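Ilis Is the Best Four Bucks I Spent All Spring

May 2, 2021

So I finally finished Ilis last night, and I've been grinning about it all morning. If you missed it (and I think most people did), it's a point-and-click puzzle game set on a ferry that never seems to dock. You play a ticket inspector. You have a hole punch, a flashlight and a notebook, and you spend the whole game figuring out which passengers are riding with somebody else's ticket.

I know how that sounds! I put it off for months because it sounded like homework. Then it went on sale for 4 dollars and I thought, fine, I'll give it an evening. That evening ended at two in the morning with me drawing a deck plan on the back of a pizza box.

What got me was the notebook. Every conversation drops a line or two into it, and you can drag any line onto any passenger to see how they react. There are 270 of these lines in the full game, and so many of the combinations have their own little response. I showed the cook a line about a missing umbrella, purely as a joke, and it opened up a side story that kept me busy for an hour. I love it when a game lets you be silly and then pays you for it.

The music is great too. It's mostly accordion and engine noise, and it gets slower the farther down you go in the ship. I didn't notice until the third deck, and then I went back up just to hear it change.

It's not perfect. The hint system is way too eager, so turn it off before you start. The valve puzzle in the boiler room is a mess, and I ended up brute-forcing it, all 75 tries or however many it took before the needle went green. And the save slots have a habit of overwriting each other if you quit from the map screen. I lost the whole Coetzee cabin section that way and had to redo it. (Luckily it's one of the best bits. Read the letters in the trunk before you talk to the steward, trust me.)

The ending I won't touch, except to say I picked the wrong person, felt terrible, reloaded, and then picked a different wrong person. My final score was 3,399 and I have no clue if that's any good.

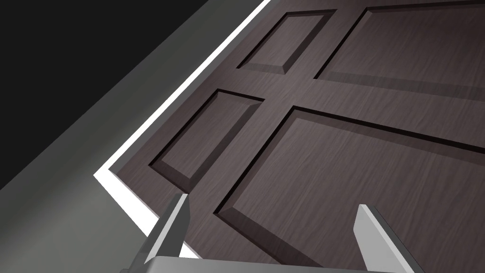

Dark wood and four panels.

Next up is Nukau, from the same studio. It's a much bigger thing, with an open map and boats you can steer yourself, and it's supposed to land in September. I played the demo twice. The steering is floaty and I kept hitting the pier, but the writing is already there – one lighthouse keeper had me laughing out loud.

I'm also partway into Zirner, the mountain railroad one that a few of you told me to try in the comments on my last post. I'm only at the second station and I've been stuck on the signal box since the weekend. No spoilers please! But if anybody knows whether the blue lever does anything at all, I would take a yes or a no.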